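Narnwood Help > Automation and Lab Robots > Collecting training data

Simulated demonstrations for plate handling: how much should I vary between episodes?

Asked by m_jankauskaitė, Fri 10 April
3 answers

Good day to all. I am preparing a set of simulated demonstrations for a small project called Clarumix, where an arm with a two-finger gripper must pick a well plate from one position on a deck and put it into another. I will train a policy by imitation. The plan is 4,000 episodes and I have 3,467 of them already, so I would like to ask before I finish the rest and not after. These are renders from my workspace, the close one first and then the wide ones.

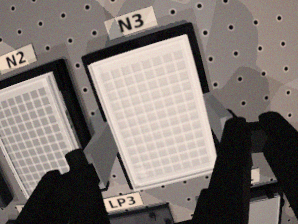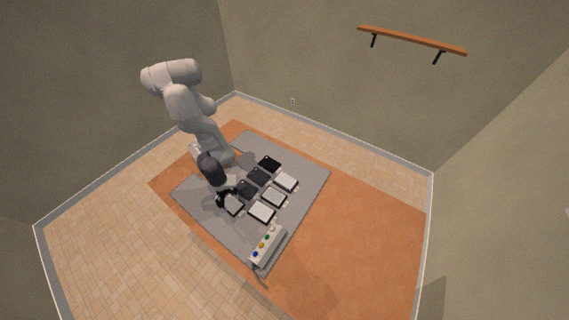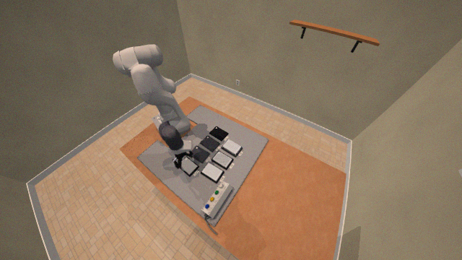
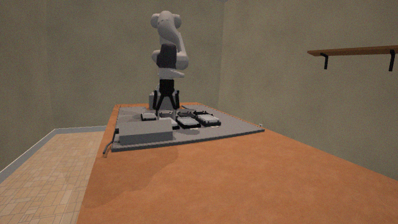

How I collect

The motions come mostly from a script. I have a planner, we call it Kava inside our group, which receives the start position and the goal position and makes a path: go above the plate, go down, close, lift, travel, go down, open, retreat. In addition there are 109 episodes which I made by hand with a 3D mouse. It took me two evenings and my hand was not happy.

For each episode I save the image streams, the joint positions, the gripper opening and a text sentence, for example "move the plate from N3 to LP3". The sentence uses the same names as the labels on the deck. An episode is kept only if the plate ends inside the holder at the last step. I check this from the simulator state, so it does not depend on the images.

What I vary now:
– which position is the start and which is the goal
– rotation of the deck on the table, in a small range
– starting pose of the arm
– light intensity (one value for each episode)

What I do not vary: the room, the colors of the plates and holders, the camera positions, the speed of the motion.

My problem

I trained a first policy on the data I have. When I test it with the same settings as in the data, it is good. When I move the wide camera only a little, it goes to a wrong position quite often. It also has a strange habit: it stops above the plate and waits, sometimes very long, before it goes down. I looked at many of the failed runs and the waiting is almost always at the same height.

My questions are these:

1. Should I throw away the scripted episodes and record more by hand? My colleague believes that scripted data is always worse.
2. Is it better to add variation in the remaining episodes only, or must I render everything again?
3. Does the sentence help when the label is so small in the wide view that it cannot be read?

I have read the older threads about randomization but they are mostly about picking random objects from a bin. In my case the plate must fit in a holder, so I am afraid that too much variation will make the last part less exact. Please excuse my English, and thank you in advance.

Answer 1 (accepted)
by Rory Niven

Keep the scripted ones. Your colleague is thinking of scripts that do the same thing every time, and that part you can fix.

Take the waiting first, as I think it is the simplest. Does your planner come to a full stop above the plate before it descends? Many do: they plan segment by segment and each segment ends at zero velocity. If you then save at a fixed rate, you get a run of samples where the image is the same, the joints are the same, and the action is "stay". The policy sees one image and cannot know if it is the first sample of the pause or the last. So it learns to stay. Look at one episode and plot the joint speed over time. If you see a flat piece above the plate, either blend the segments or drop the samples with no movement before training. Be careful with the gripper: while the fingers close, the joints are also still, and those samples you must keep. I would filter on joint motion and gripper motion together.

The camera: one fixed wide view lets the network learn that "this place in the image means this position on the deck". It doesn't need to look at anything else. Move the wide camera in every episode, a few centimeters and a few degrees, and also change the field of view slightly. The close view I would leave nearly alone, with only a small error in the mounting angle.

On question 2 – if you saved the full simulator state at each step, you can replay the old episodes and render them again with other cameras and other lights. The motions stay as they are. It costs computing time and nothing else. If you saved only joints and images, you can try to replay from the joints, but contact will go differently in some episodes, and you should run your success check again on every one.

For exactness in the last part: vary what the cameras see as much as you like, and vary the geometry only as much as the real deck can vary. Plate color and light belong to the first kind. Holder size belongs to the second. I don't think the first kind will hurt your insertion.

Things I would add to the script, in this order:

Start some episodes from a bad place, for example with the gripper a little to the side and already low, and let the planner recover. At the moment all your data shows an arm that is never wrong.

Vary the approach height and the speed.

Sometimes let the fingers hold the plate a bit off center, within what the holder still accepts.

Leave other plates on the deck as neighbors, and change which positions are full.

Comment by m_jankauskaitė: Thank you very much. I plotted the speed and yes, there is a flat piece before the descent in every scripted episode. In the hand episodes there is also a pause but it is at different heights. I did save the full state, so I will render again.

Comment by Rory Niven: Good. Keep the 109 apart with a tag, so you can train with and without them and compare.

Answer 2
by pipette_dad

just use more data. 4,000 is not a lot for this. also turn up the color randomization, works for us

Answer 3
by h.oduya

I only want to add something to question 3, the others are covered.

The sentence can help even if the label is not readable, but then the network uses the sentence as an index: "N3" is a code for a place. This works as long as the deck layout never changes. If you one day swap two labels, it will go to the old place with full confidence. You should decide which behavior you want. If the names are fixed to places for the whole life of the project, leave it as it is and do not worry about the label.

If you want it to read, then you need episodes where the same label appears in different places, and a view where the letters are large enough. In your close view N3 and LP3 are easy to read, so the information is there. But the close camera sees this only when the arm has already gone to the correct neighborhood, and the choice of direction is made earlier. We solved it with a short "look" motion at the start of each episode, high above the deck. It made the episodes longer and I am not sure it was worth it.

One more small thing: check that your sentences are not all written the same way. If each one is "move the plate from A to B", then a user who types "put the plate that is in A into B" may get nothing useful. Five or six versions of the sentence were enough in our case.

Comment by m_jankauskaitė: The names are fixed to places, so I will leave the labels. I did not think about the sentence versions. Is it acceptable to change the sentences in the episodes I have already, or must it be the same sentence during the recording?

Comment by h.oduya: You can change them afterwards. Your planner doesn't read them.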